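Stumdale Community Kitchen
Monthly Fire and Electrical Check: January

Completed by: duty keyholder
Start time: 7:20, before the Tuesday lunch session
Areas covered: main hall, kitchen, store, rear corridor

1. Exit routes
Main doors: pass. Both leaves open fully.
Rear corridor: fail. Folding chairs stacked on the hinge side of the door. Moved during the check. The same entry was made last month.
Exit signs: pass, all lit.

2. Extinguishers
Hall: pass. Pin and seal in place, gauge in the green.
Kitchen: pass. Wall bracket loose at the lower screw. Tighten before the next check.
Store: fail. Service tag missing. Ndlovu to confirm the date of the last service and supply a new tag.

3. Fire blanket
Pass. Container wiped down. Pull tabs hang free.

4. Smoke and heat detectors
Hall and corridor: pass on test button.
Kitchen heat detector: pass. Grease on the cover, cleaned.
Store: intermittent chirp. Battery replaced, no further chirp in 20 minutes.

5. Emergency lighting
12 fittings tested. All came on when the supply was switched off. The fitting over the stage dimmed after 18 minutes and is listed for replacement.

6. Cords and outlets
Extension cord in the store: fail. Outer jacket split near the plug. Tagged and removed from use.
Outlet by the serving hatch: pass. Cover plate cracked at one corner, no exposed parts. Varkard to quote for a new plate.
Water heater cord: pass.

7. Gas shutoff
Valve turns freely. Label faded. Reprint in larger type.

Open items carried forward: 5
Next check to include the Nondoma Room, which was locked this time.
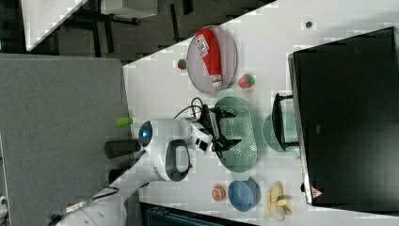 Keys for the Nondoma Room are to be signed out the day before the check. The removed extension cord stays in the office until its replacement is entered in the log.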